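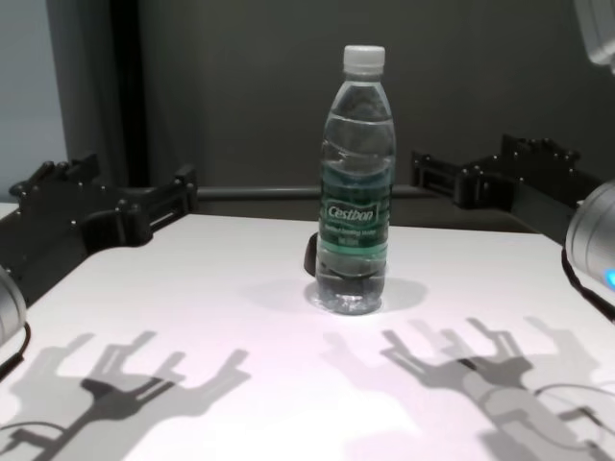 Bottled water on a white table.

Leka: special edition cars, a small table of names and trims

Leka is a list of special edition cars sold with a tie-in to some other product: clothing labels, fishing tackle, radio stations, biscuits. It began as a spreadsheet at Mindholm and is now kept as plain text so that changes are easy to follow. The current release has 793 rows, one for each edition and market. A car sold under the same badge in two countries gets two rows.

Files

editions.csv is the main table. makers.csv holds the spelling we use for each maker. notes.txt has remarks that would not fit in a column, mostly about paint names.

Columns

There are eight columns in editions.csv: id, maker, model, edition, partner, market, first_year and source. The partner column is the firm or product whose name went on the car. Leave it blank if the edition name only sounds like a tie-in. Years are model years where the maker used them and calendar years elsewhere.

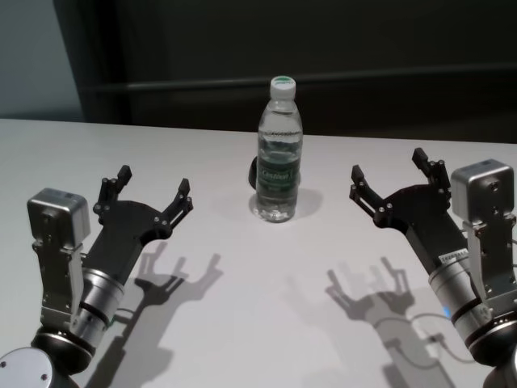
Sources

Most rows come from sales brochures and price lists in the Paduslow collection, typed in by hand. The rest come from magazine adverts. Where a brochure and an advert disagree, the brochure wins and the advert's version goes in notes.txt. Dealer specials are left out unless they appear in a printed price list.

Known problems

Vans and pickups are thin before 1980. Production numbers were dropped in version 2, as too many came from adverts and could not be checked. Some partner names have changed owner since, and we keep the name as it stood on the car. Row ids are not in date order and should not be sorted as if they were.

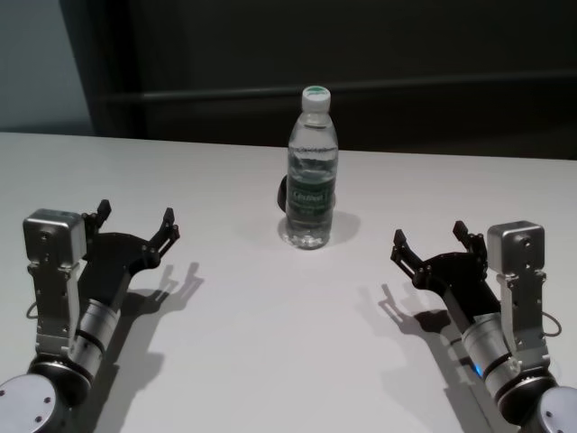 Loading the table

The files are UTF-8 with commas and a header row. Edition names may contain commas and are quoted. Cistalar, our checking script, reports duplicate ids and unknown makers. Run it before sending a change:

python cistalar.py editions.csv makers.csv

Licence

The table may be copied and altered freely if Leka is credited. The brochure scans are not included. The next release is planned for March.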